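Handcraft > Knots > Medical knots > Instrument tie
Search Estside Reference Go

Instrument tie

The instrument tie is a surgical knot made by winding suture thread around the jaws of a tool instead of looping it by hand. It is one of the most satisfying small knots there is, and it holds beautifully for its size.

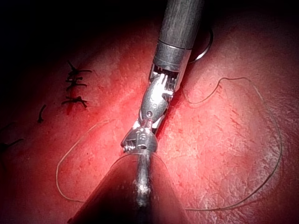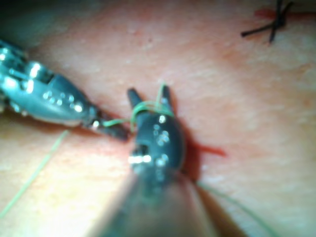

First picture: curved needle and pale thread. Second picture: green thread coiled around the jaws.

Method

After the needle has passed through both edges of the cut, most of the thread is pulled through and a short tail is left behind. The long end is wrapped around the jaws, which then reach out, grip the tail and draw it back through the coils. A first throw with 2 wraps makes the surgeon's knot – the extra turn adds friction and keeps the loop from slipping. Single throws in alternating directions follow, and the knot lies wonderfully flat.

Practice

A 60 cm strand is plenty for learning. Berkay Erdem's workbook The Patient Thread sets a goal of 1,000 knots and devotes a whole chapter to tail length, a delight for anyone who loves fine detail. Colored thread makes crossed throws easier to spot.

See also: Square knot, Granny knot, Needle curvature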